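Lindulwood Supported Housing
Progress report to the Elon Fund
Furnishing and daily living project, reporting period ending April

1. Summary

The grant pays for basic furniture and starter household goods for people moving into their own rooms at Lindulwood, and for short practice sessions on everyday routines before and after they move. At the end of April, 40 of the 50 planned rooms had been furnished. The remaining rooms are all on the upper floor of the east building, where the flooring work ran over. Spending is within budget on furniture and slightly over on delivery.

2. Furniture

We ordered the tables from Khoo in two batches. The first batch arrived on time and went into the west building. The second came four weeks late and with some of the leg bolts missing, and Khoo sent replacements at no charge. All of the tables from both batches that we have rooms for are now assembled and in use.

Chairs and bedside shelves were bought from Seteck. We had planned to buy everything from one supplier, but Khoo's chairs were out of stock until summer. Splitting the order added a second delivery fee. It also meant the wood finishes do not match exactly. Residents have not raised this, and we do not plan to change it.

We changed one item from the original list. The proposal called for a wall-mounted shelf beside each sink. The walls in the east building will not hold the fixings without extra work, so we moved that money to a freestanding shelf for each room. Your office approved the change by email in the first half of the period.

3. Starter kits

Each resident receives a box of household goods on moving day. The contents were set after talking with residents who had moved in earlier. Several items in our first draft were dropped. The can opener stayed, the cake pan did not. Every kit now has bedding, two towels, a basic set of dishes and flatware, a mug, dish soap, a sponge, a trash can, and a bag of toiletries with toothpaste, a toothbrush, shampoo and bar soap.

The toiletries have turned out to be the part people use first. Many residents arrive in the late afternoon, when the nearest store is a long walk away, and they need to be able to wash and brush their teeth that evening. We now pack the toiletries bag at the top of the box so it can be found without emptying everything else.

We looked at colored mugs so that people sharing a kitchen could tell theirs apart. The plain white ones cost less and can be replaced one at a time, so we kept those.

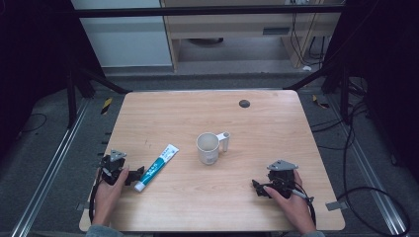 Kits are packed in the ground floor storeroom and kept there until the room is ready. Storage space is tight. During the delay on the second batch of tables we had finished boxes stacked in the hallway for most of a month, and the building manager asked us to clear it. We have since stopped packing more than eight kits ahead of the move-in list.

4. Practice sessions

Sessions cover small routines: setting out what is needed for the morning, clearing a table after a meal, putting toiletries and dishes back where they belong, and keeping a work surface usable in a small room. They last 40 minutes. We started at an hour, but attendance dropped off in the second half and the shorter session has worked better.

Sessions are held at the same kind of table that goes into the rooms. This was a suggestion from residents in the first group, who found that what they practiced at a large kitchen table did not carry over well to a small one. Using only a few items at a time has also helped. We begin with two or three things on the table and add more when the person is ready.

Attendance has been steady since the change in length. It is lower in the morning than in the afternoon, and we have moved one of the morning sessions to 4 p.m. It is too early to say what effect that has had. We had hoped to offer an evening session as well but do not have the staff hours for it under this grant.

We said in the proposal that we would ask residents for feedback one month after moving in. This has been done for the west building. The most frequent comments were that the table is a good size, that the bedside shelf is too low, and that one trash can is not enough for a room where people also eat. We have added a second, smaller trash can to the kit from this month on. The shelf height cannot be adjusted.

5. Budget

Furniture is under budget, mainly because Khoo gave a discount on the late batch. Starter kits are on budget. Delivery is over, for the reason given in section 2. We ask to move part of the furniture underspend to cover delivery and the extra trash cans. The total grant amount does not change. A revised budget sheet is attached.

6. Next period

The flooring in the east building is due to be finished in May. Once it is, we will furnish the last rooms, starting at the stairwell end. The chairs and shelves for these rooms are already in storage. The tables are on site but still need to be assembled.

We will also collect one-month feedback from the east building and send you the results with the final report. Please let us know if you would like the resident comments in full or only the summary. A site visit can be arranged at any point after the upper floor reopens.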